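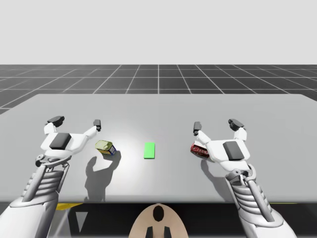 Shop News | Equipment & Planning

Where we are with the two-arm budget

A good many of you have stopped me in the hallway to ask what is happening with the robot money, so I thought I would set it all down in one place, even if it takes me a little longer than the space I was given.

As most of you know, the plan is to put one two-armed unit on the sorting bench at Ultdale, where the mixed returns come in -- cans, tins, small cartons, all the odds and ends that never arrive the same way up. We have talked about it for a long time. Last November we very nearly signed for one, and I am glad now that we waited, even though I was the one grumbling loudest at the time.

What changed our minds was going through the quote from Apaza line by line. The arms themselves were more or less what we had expected. It was everything else that crept up on us: the bench, the guarding, the spare fingertips, the power drop, and the training days for the Skurnside crew, who will need to cover shifts. Fingertips sound like a small thing until you learn that they wear, and that you want a set on the shelf before you need one. We have put $900 aside for those alone in the first year, and I would rather be teased for that than caught short.

So this spring we are spending on simulation first. It costs us staff time and one decent computer, and it lets us try the job with both arms before any concrete gets drilled. Sharada Palaniappan has built a plain table with a soda can and a little tin on it, and she has been running the pick-up over and over with the can and the tin lying on their sides, as they so often do when they reach us. She has logged 168 runs so far and has very kindly kept notes on every one of them. I have sat with her for a few of these and I could happily have stayed all afternoon!

The notes are already helping with the shopping list. We know we want to settle the bench depth before ordering, and we have asked Apaza to price the grippers separately from the arms, so that we can change our minds about one without paying again for the other. They were very good about it. We are also asking for 3 years of service cover in place of the single year, and the revised figure should reach us soon.

If you would like to see the simulation for yourself, Sharada is holding an open morning at the Vuvthorpe office on Saturday, June 17, 2023. There is room for seven at a time around her screen, so do drop her a note if you mean to come -- and bring your awkward questions about cost, which I will do my best to answer over coffee. The full spreadsheet will be on the side table for anyone who likes that sort of thing.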